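ホーム　レビュー一覧　文房具　机まわり　プロフィール　お問い合わせ

Ziketonのクラフト紙デスクマットを5月から使ってみた感想

机の上に紙を敷く、という暮らしを始めました。

きっかけは単純で、それまで使っていた透明のビニールマットが夏になると腕にぺたぺた貼りつくのがもう限界だったんです。あれ、冬は冬でひやっとするし、下に挟んだメモのインクが裏に移るし、端っこは反ってくるし……。10代の頃から「机にはビニールマット」と思い込んで生きてきたけど、別に敷かなきゃいけない決まりはないんですよね。

で、代わりを探していて見つけたのがZiketonのクラフト紙マット。厚手の茶色い紙が一枚、くるくる巻かれて筒で届きます。お値段2000円。紙に2000円かあ、と正直カートに入れてから一晩寝かせました。でも翌朝もまだ欲しかったので買いました（こういうときはだいたい買います）。

届いた日の話

筒のフタがものすごく固かったです。爪では無理で、結局スプーンの柄でこじ開けました。ここは改善してほしい！

中身は紙一枚と、小さく折られた説明書だけ。四隅を留めるテープくらい付いてくるかなと期待していたんですが、何もなし。説明書には「巻きぐせは半日ほどで取れます」とあったけれど、うちの場合は丸二日かかりました。逆巻きにして輪ゴムで留めて、そのあと辞書と図鑑を載せて放置。図鑑を載せた側のほうが早く平らになったので、重しは遠慮せず重いものがいいと思います。

においは、開けた直後だけ段ボール屋さんみたいな匂いがしました。わたしは好きなので深呼吸しましたけど、苦手な人は窓を開けておくといいかも。

敷いてみると、まず色がいいんです。白い天板に茶色をどんと広げると、それだけで机が落ち着くというか、作業台っぽい顔になる。つやがないので照明の照り返しもなくて、夜に目が楽になりました。前のビニールマットは電気スタンドの光がまるごと映り込んでいたから、この差は大きい。

大きさは、天板をほとんど覆って端に白がちょっと残るくらいがわたしの好みです。ぴったりに切るより、すこし余白があるほうがきれいに見えるし、掃除のときに指を入れてめくりやすい。
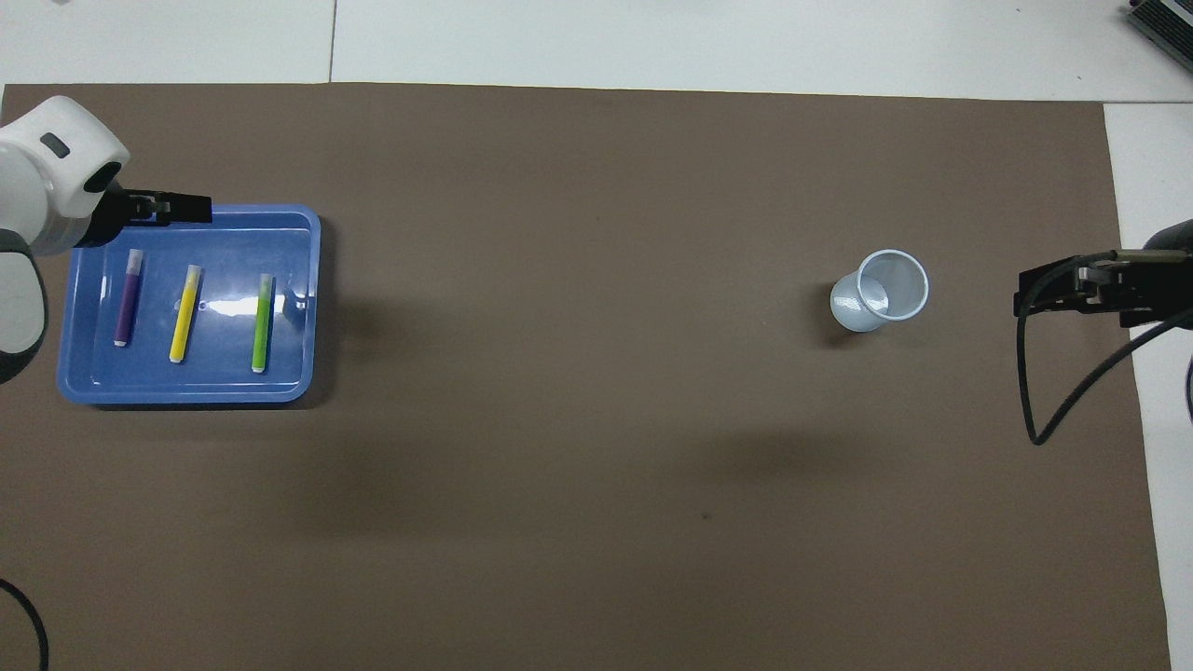
書き心地

いちばん気になっていたのがここ。ノートを直接置いて書くと、天板にじかに置くよりほんの少し沈む感じがあって、ボールペンはかなり気持ちいいです。細いペン先でもカツカツ言わなくなりました。うちは夜中に書きものをすることが多いので、音が小さくなったのは地味にうれしい。

万年筆も悪くないです。ただ、コピー用紙を一枚だけ置いて書くときは注意で、マットの紙の繊維をペン先が拾っているような、ざらっとした感触がたまに来ます。便箋一枚で手紙を書く人は、下敷きをもう一枚挟んだほうが幸せになれると思う。わたしはRoyerの薄い下敷きを使っています。もともとノート用に買ったもので、出番がなくて引き出しで眠っていた子です。復活おめでとう。

鉛筆と消しゴムは、うーん、ふつう。消しカスが転がらずにその場に残るので、集めるのはむしろ楽になりました。ビニールのときは静電気で張りついて、どこまでも逃げていったので。

汚れと水

紙なので、そりゃ染みます。

初日にさっそく麦茶のコップの輪っかをつけました。すぐ拭いたのに、うっすら跡が残った。最初の一個はショックだったけれど、二個、三個と増えるうちにどうでもよくなってきて、いまは模様だと思っています。コーヒーは跡が濃く出るので、コースターは用意してください。うちはPrasachのコルクのやつで、茶色どうし、なじみもいいです。

油だけは本当にだめでした。ポテトチップスを食べた手で触ったところが、そのまま半透明の指紋になって残っています。しかもいちばん目立つ真ん中の手前！　消しゴムでこすったら表面が毛羽立って、余計にひどくなったので、やらないほうがいいです。片栗粉をはたいて一晩置くという技も試したものの、多少薄くなったかな、という程度でした。

逆に、糊や絵の具がつくのを気にしなくてよくなったのは最高です。以前は工作のたびに新聞紙を広げて、終わったら丸めて捨てて、天板に印刷のインクが移ってがっかりして、をくり返していました。いまはそのままカッターマットをぽんと載せて始められる。メモ用紙が見つからないときは、マットの端に電話番号や寸法を直接書いてしまうこともあります。これ、一回やると癖になりますよ。うちのマットの右上は、棚板の長さやら買い物の計算やらで、だいぶにぎやかです。

ずれる問題

留めずに使うと、ずれます。腕を置いて書いているうちに、気づくと手前にじわじわ来ている。

マスキングテープで四隅を留めてみたところ、二週間ほどで紙のほうが負けて、剥がしたときに表面が一枚めくれました。次に試したのがDrondusの貼ってはがせる粘着シート。小さく切って裏に貼るだけで、これは今のところずれ知らずです。190円で17枚入り、という半端な枚数がちょっと謎ですけど、一回に使うのは六枚なのでしばらくもちます。貼るときは、四隅に加えて長い辺の真ん中にも一枚ずつ。真ん中を省くと、乾燥した日に紙がふわっと浮いてきました。

湿気の話もしておくと、梅雨どきは少し波打ちます。雨が続いた週には、窓側の端がゆるい丘みたいになっていました。晴れたら戻ったので放っておいたけれど、気になる人はつらいかもしれません。エアコンの除湿をかけている部屋なら平気だと思う。

ほかのマットと迷っている人へ

フェルトのマットも前に使っていたことがあります。手ざわりは断然フェルトが上で、冬はもう、あれなしでは座りたくないくらい。ただ、ほこりと猫の毛を呼ぶんですよね……。粘着ローラーを毎日かける元気がある人ならフェルト、ない人は紙でいいんじゃないかな。紙はさっと払えば終わりです。

革っぽい合皮のものは見た目が立派だし、水にも強いです。でもわたしの使い方だと傷が気になって、結局その上に何か敷きたくなる。マットのためのマットって何だろう、と我に返って手放しました。

マウスの滑りは、紙がいちばん素直でした。光学式でちゃんと動きます。ただ、同じところばかりこすっているとつるつるしてくるので、わたしはときどきマットを上下ひっくり返して敷き直しています。

気に入らないところ

筒のフタ（二度目）。それから、替えを買うときも同じ筒で届くので、筒がたまります。紙だけ封筒で送ってくれるプランがあったら、そっちを選ぶのになあ。

あと、裏表がわかりにくいです。よく見ると片面だけ少しなめらかで、わたしは最初、ざらざらの面を上にして使っていました。説明書には何も書いていなかったはず、と思って読み返したら、いちばん下に小さく「平滑面が表です」とありました。すみません、読んでいませんでした。でも字が小さいです！

寿命は、わたしの使い方で半年くらいかなという感触。お菓子を机で食べない人ならもっといけるでしょう。2000円を半年で割ると、まあ、月に一度いいお菓子を我慢すれば出るお金ではある。我慢できていないから指紋がつくんですけど。

次は同じZiketonの黒を試すつもりです。黒なら油じみが目立たないんじゃないかという魂胆で、もうカートには入っています。白い色鉛筆でメモが書けたら楽しそうだし、届いたらまた追記しますね。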